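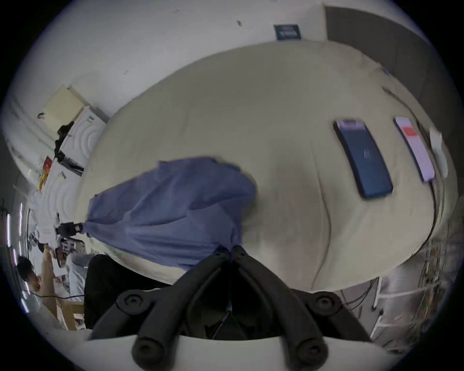 Welfare Rights for Advisers — Session 4: Overpayments and changes of circumstances

Notes by Nighat Bukhari, June 25, 2018

Right, so last time we finished on mandatory reconsideration and I promised we'd get to the thing everybody rings up about, namely the brown envelope saying "you have been paid too much". I'll follow the order of the slides, more or less, but I've added bits that came up when I taught this in April.

1. What is an overpayment?

Simply money paid that the person wasn't entitled to. It tells you nothing about whose fault it was. I keep banging on about this because clients arrive convinced they've been accused of fraud, and very often they haven't been!

Before you say anything about repaying, ask to see the decision letter. There should be two decisions hiding in there: one that changes the award for the past period, and one that says the overpayment can be recovered. If you can only find the second, write and ask for the first.

2. Can they get it back?

Depends on the benefit. For the older ones, such as DLA, PIP and Carer's Allowance, the general test is whether the person misrepresented something or failed to disclose something they knew about and were required to report. For Universal Credit it's much harsher — nearly all overpayments are recoverable, even where the office made the mistake. (Yes, really. We'll argue about that over coffee.) Housing Benefit has its own rules and I'm leaving it for session 6.

3. Changes of circumstances

With disability benefits the awkward question is what counts as a change. A diagnosis staying the same doesn't mean the needs have stayed the same, and one good afternoon doesn't mean they've gone away. Look at most days, over months. Get the client to keep a diary if they can bear it.

Case study A: Mr Asov

Mr Asov gets the mobility component and has done for years. He had a knee operation and now walks his dog to the park. A neighbour reports him. The letter asks for 426 pounds.

Things to talk through in pairs:
When did his walking improve, and how do we know?
What did his award letter tell him to report?
How does he feel afterwards, and can he do it again the next day?
Did he ring anybody? Is there a note of the call?

Case study B: Ms Nartey

Carer's Allowance, plus a part-time job at Jitex. Her hours crept up and she went over the earnings limit for 13 weeks. She thought her employer told the office. The total is over 1000 pounds. Check her pension contributions and any care costs before you accept the sums, as some of these can come off her earnings.

4. Challenging it

Ask for a mandatory reconsideration within one month of the decision. Late ones can be let in if there's a good reason, so don't give up on a client who turns up with an old letter. If they accept the debt but can't manage the deductions, ring Debt Management with a budget sheet in front of you and ask for a lower rate.

Golshifteh Fallahi from the Enwood advice centre is taking the next session, on tribunals. She'd like you to read the sample appeal bundle first, pages 1 to 10 will do. Bring your copy of the handbook, and please put your name in it, I've still got two from last year.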